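Clarnley Residences — Shared Kitchen Safety Checklist
Usthorpe Building, Level 2 kitchen
Inspection period: June
Issued by: Property Standards, Clarnley

Ratings: S = satisfactory. A = attention required. N/A = not applicable.

1. Countertop appliances
1.1 Appliances stable and level — S
1.2 Cords and plugs free of visible damage — S
1.3 Top surfaces clear of cloth, paper and plastic — A
1.4 Crumb trays emptied — A 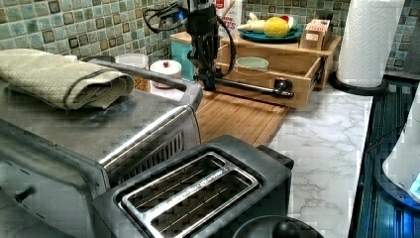 Toaster ovens remain hot on the outside for some time after use, and item 1.3 applies whether or not the appliance is switched on. Residents were reminded of this in the last notice. The folded green kitchen towel on top of the toaster oven is to be moved to a rail or hook, and the top is to be kept bare from now on. The crumb tray of the two-slice toaster is to be emptied every 7 days by the residents on the cleaning roster.

2. Drawers, storage and work surfaces
2.1 Drawers closed when not in use — A
2.2 Glassware stored below shoulder height — S
2.3 Cutting boards clean and free of deep cuts — S
2.4 Items on top of storage units stable — S, see comment

Comment on 2.1: The drawer of the countertop organizer was open. It runs smoothly and closes fully. The rating concerns practice only — no repair is requested.

Comment on 2.4: Fruit and vegetables may stay on the organizer provided they are kept on a plate and do not overhang the edge. Spoiled produce is to be put in the organics bin the same day.

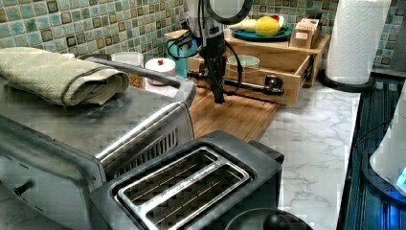

Item 2.4: plate and utensil caddy on top of the organizer.

3. Walls and paper goods
3.1 Backsplash tile sound, grout intact — S
3.2 Paper towel kept away from heat sources — S
3.3 Canisters and jars lidded — S

4. Fire safety
4.1 Extinguisher in date and accessible — S
4.2 Fire blanket in marked location — S
4.3 Smoke alarm tested — S

Summary: 3 items require attention (1.3, 1.4, 2.1). Corrections are due within 4 days of posting. Re-inspection will take place between 9 a.m. and noon.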